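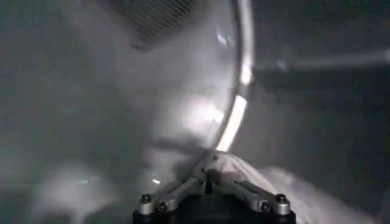
**Sección 4 — Demostración con visitantes: puesto del tambor**

Esta sección explica cómo preparar y presentar el puesto del tambor en una jornada de puertas abiertas. Está escrita para el presentador y para el ayudante. El arranque general del robot está en la sección 2 y no se repite.

Revisado por Raquel Nogueira, 5 de febrero de 2021.

**4.1 Antes de abrir la sala**

1. Coloque la cinta amarilla en el suelo, a 2 metros de la base del robot. Los visitantes quedan siempre detrás de la cinta.
2. Compruebe los tornillos de los dedos de la pinza. Son redondos, con centro oscuro, dos en cada dedo. Si uno gira con la mano, apriételo antes de seguir.
3. Limpie la lente de la cámara de muñeca con un paño seco.
4. Introduzca las telas claras de prueba en el tambor. No use más de 12 piezas.
5. Abra el programa Silum y elija la rutina «Visita». No elija «Ensayo», que trabaja a velocidad completa.
6. Encienda la pantalla grande y seleccione la entrada de la cámara de muñeca.

> **Nota.** En la pantalla debe verse la pinza abajo, en el centro, con los dos dedos abiertos en forma de V. Si la pinza aparece a un lado, la cámara se ha movido en su soporte y hay que repetir la calibración (sección 3.4).

**4.2 Durante la demostración**

1. Salude al grupo y presente al ayudante. El ayudante tiene el pulsador de parada en la mano durante toda la demostración, también en las pausas.
2. Pulse «Inicio». El brazo se acerca a la boca del tambor y se detiene.
3. Explique lo que el público ve en la pantalla. Conviene señalar primero el borde metálico de la abertura, con sus reflejos, y luego la rejilla perforada del interior. Muchas personas no reconocen el interior a la primera, y es bueno darles unos segundos.
4. Pulse «Continuar». El robot busca una pieza de tela, cierra la pinza y la lleva a la bandeja.
5. Repita el paso 4 como máximo dos veces por grupo.
6. Responda a las preguntas con el brazo en posición de reposo.

> **Precaución.** No meta la mano en el tambor mientras el indicador de la base esté encendido, aunque el brazo parezca parado. El programa puede estar esperando la orden siguiente.

> **Nota.** La imagen puede salir borrosa cuando el brazo se mueve cerca de la pared del tambor. La pared es lisa y refleja mucho la luz — baje la lámpara del puesto si el brillo molesta al público.

**4.3 Si la pinza no coge la tela**

Deje que la rutina haga su segundo intento. Si tampoco coge la tela, pulse «Reposo», espere a que se apague el indicador y mueva las piezas con la mano. Después vuelva al paso 2 del apartado 4.2.

**4.4 Tamaño de los grupos**

En la sala de Nolstead caben 18 visitantes con comodidad. En Peixoto la sala es más estrecha, y el grupo debe dividirse en dos turnos. Para la visita de marzo, Indrek Vanags lleva la lista de inscripción y avisa al presentador de los cambios.

**4.5 Al terminar**

1. Pulse «Reposo» y espere a que se apague el indicador.
2. Saque las telas del tambor y guárdelas en la caja de Woltano.
3. Apague la pantalla. El robot se apaga según la sección 2.6.
4. Anote en el cuaderno del puesto cada parada que hizo el ayudante, con la hora.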